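Jotach Journal of Systems Practice
Published 2025-07-11 · 17 shares · 4 comments

3. Packaging drift in long-lived Linux desktops

3.1 Background

A desktop that has been upgraded in place over several releases carries traces of each one. Old library versions stay behind when a package outside the main archive still depends on them. Configuration files that were edited by hand are kept, and the new defaults are saved next to them under another name. Symbolic links in the library directories may point to files that a later package has moved. Most of the time the user sees none of this. It becomes visible when a program refuses to start, and the error message names a file the user has never heard of.

We use the term packaging drift for the gap between the state a machine would be in after a clean install and the state it is in after upgrades. Earlier work by our group measured drift on servers, where one person usually makes all the changes and a log of them often exists. Home and small office desktops are harder to study. Their owners install software from several sources, follow instructions found in forum posts, and seldom write down what they did.

3.2 Collection of machine records

Participants installed Sotau, a small read-only program written by the third author, Jad Tarawneh. Sotau lists the installed packages, the files in the standard library paths, the targets of all symbolic links in those paths, and the checksums of files under /etc that belong to a package. It doesn't read home directories. The output is a single compressed text file, which the participant could open and inspect before sending it.

We received 1305 records. Records were dropped if the release could not be determined, if the file was incomplete, or if the same machine had already been submitted. After this step 1096 records remained. Where a machine had been submitted more than once we kept the first record, as later ones might have been taken after the owner had begun cleaning up.

Each record was compared with a reference list built from a clean install of the same release with the same desktop package set. Building these lists took longer than expected. Two of the releases were no longer served by the regular mirrors, and Sipho Kekana rebuilt them from archived installation media.

Participants could also fill in a form with free text, using the same upload page. The form asked which programs had failed to start in the past year and what the owner had done about it. Answers in languages other than English were translated by Heiðrún Thorlacius and Randa Abou Jaoude and then coded by two readers working separately. Disagreements were settled by a third reader. 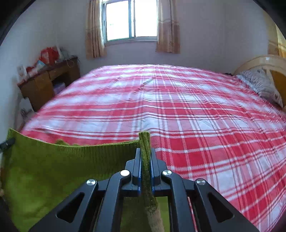

Figure 3. Olive-green knitted garment held in a gripper, with a plaid bedsheet behind.

3.3 Classes of drift

We sorted the differences into four classes. The first is orphaned libraries, meaning library files whose package is installed but no longer offered by any enabled source. The second is broken links. The third is shadowed files, where a copy placed in /usr/local is found by the loader ahead of the packaged one. The fourth is held configuration, where the local version of a file was kept at upgrade and differs from the current default.

Orphaned libraries were the most common class and usually did no harm. Shadowed files were much rarer but were mentioned far more often in the forms. Graphics libraries account for many of these cases. A typical account describes a vendor driver installed from a downloaded script and later removed, with part of its library set left in place. Programs that ask for the generic library name then load the leftover file — or fail when it wants a kernel module that is gone.

Broken links fell between the two. Many came from 32-bit compatibility packages that had been removed by an upgrade while a closed-source program still expected them.

3.4 Limits

The participants chose to take part, and people with a troubled machine are more likely to do so. Our counts should not be read as rates for all desktops. Sotau also misses software that carries its own libraries inside a single bundle. Such bundles have become more common, and a machine that relies on them may show little drift by our measure and still hold very old code.

We did not ask participants to repair anything. A second collection, planned for January, will use the same reference lists and add a check of bundle contents.

Correspondence to Mavis Kincaid, Onwood Laboratory.

Related articles
Reading loader errors: a short guide for support desks
Zamani: a mirror of retired release archives
Held configuration files and silent service failures
Comments (4)

This site uses cookies to remember your settings. Accept | Manage choices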